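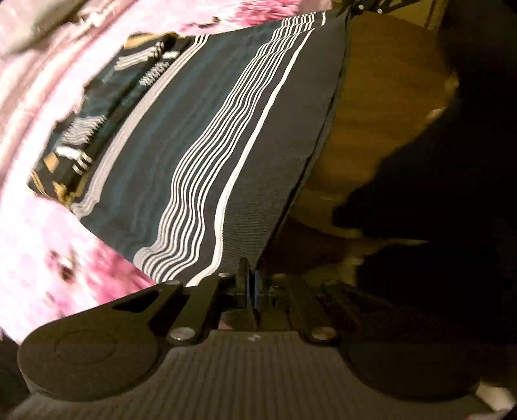
2025-08-27

Equipment plan for the November order. Notes for me and Gwion Gwilliam, to be tidied before Siv Midtbø sees them.

Present holding is 3 hand-held grippers. Request was for 8 more. Budget line is 2,000 for the quarter, so 8 is out unless we drop the spare jaws, and I don't want to drop them. Pads are the part we use up on cloth work. Folded fabric on a bedspread needs the full width of the round pad, and a worn one should be swapped the same day.

Quotes:
Westerberg: complete units only, no separate linkage arms. Long lead time.
Batbridge: sells pads, arms and screws singly. Pads at 41 a pair. Will hold the price to November.
Skorkolell: no reply yet. Gwion to ring again.

Proposal: buy pads and one set of arms from Batbridge now, ask Westerberg for a single complete unit, leave the rest for next year. Carriage to Idholm not included in either quote. Check this before anything is signed.

Still open:
- Does the Batbridge pad fit our existing bolts? Drawing says yes, but it is an old drawing.
- Storage. The drawer is full and the new shelf isn't up.
- Fabric stock. More striped and printed pieces wanted, dark ones especially. Can go on the consumables line.

Siv wants one page with totals. I'll draft it once the carriage figure is in.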